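4. Filling the Stelley rice dispenser 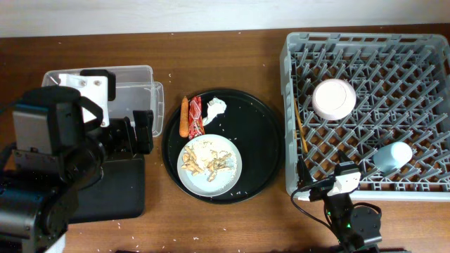 Fig. 4: Clear container and stray rice on the tabletop.

Your Stelley holds 980 g of dry rice, or slightly less if you would like the lid to close. Allow about 2 minutes for filling and rather longer for sweeping up.

1. Stand the dispenser on a level surface, at least 67 mm from the wall. The lid opens backwards and cannot be persuaded otherwise.

2. Turn the dial to SHUT. Check it. Customers who skip this step tend to write to us.

3. Lift off the lid and fit the funnel, wide end up.

4. Pour slowly from a jug. Pouring straight from the bag is possible, in the sense that many things are.

5. Stop at the line marked MAX. The space above it is for air.

6. Replace the lid and press until it clicks. Turn the dial to 1 and hold a cup under the spout. One turn gives 270 g.

Note: Long-grain and basmati both run freely. Pudding rice sulks in the spout; tap the side.

Caution: Do not fill with cooked rice. Do not wash the dial in a dishwasher.

If the dial sticks, empty the dispenser and see section 7, Cleaning the Dial.

Revised 9/15/19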